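Sofia Kalogeropoulos
Okay, car people, gather round. The Vellico Derdale wagon is finally coming here and I got a morning in one. Thread, because I have far too many thoughts and my partner has stopped listening.

1/ First up: it's a WAGON. A proper low, long one, with a roofline that drops a bit at the back and a tailgate you can open with your elbow. Vellico could easily have jacked it up, stuck some black plastic round the wheel arches and called it an SUV. I'm so glad they left it alone.

2/ Two engines at launch, a petrol and a plug-in hybrid. I drove the hybrid. It pulls away silently and then the petrol motor joins in somewhere up the first decent hill, and you feel it through the pedal more than you hear it. Three drive modes. I left it in the normal one after ten minutes of fiddling and was perfectly happy.

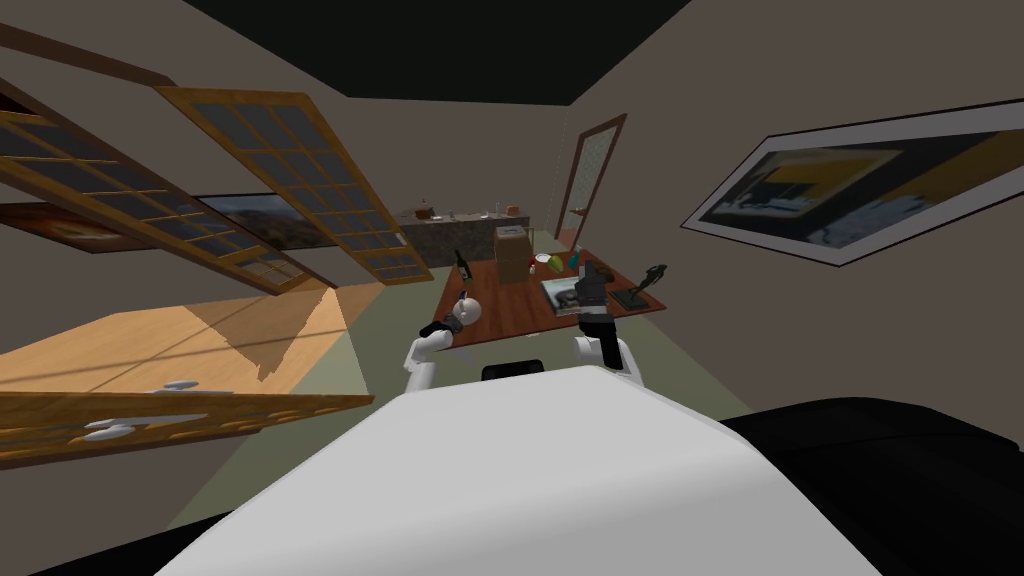 3/ Colours! There are six, and I want to talk about the interior ones too, as the dash trim is where it gets interesting. You can have plain grey, a dark blue weave, or a reddish-brown timber that's very close to the top of that table, only with a satin finish. I went in expecting to hate the timber and came out wanting it. With the pale seats it's gorgeous - warm without feeling like your grandad's sedan.

4/ The boot. Oh, the boot. Flat floor, low lip, proper hooks on both sides, and the charging cable has its own tray underneath so it isn't rolling about with your shopping. My old Midix has a lip so high I've scraped every pram and esky I've ever put in it.

5/ Niggles, because there are a few. The climate controls are on the screen, and changing the fan speed takes two taps when it should take one. The rear window is small. And the tyres are noisy on coarse chip, which is most of the roads I drive on. 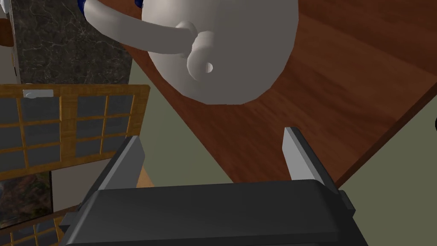 6/ What about the Zamora?

Everyone's asking, so yes, I've driven both. The Zamora is quicker and the steering is lovely, but the back seat is tight for adults and the ride gets fidgety over patched bitumen. The Derdale just breathes over that stuff. If you've got kids in the back I'd go Derdale. If it's mostly you and a good road, go and try the Zamora first.

7/ No local pricing yet. The dealer says we'll hear in September, with cars on the ground a bit after that. I've asked if I can borrow one with the petrol engine for a full weekend and a load of camping gear. Will post boot photos, obviously. Send me your questions before Wednesday and I'll put them to the dealer when I drop in.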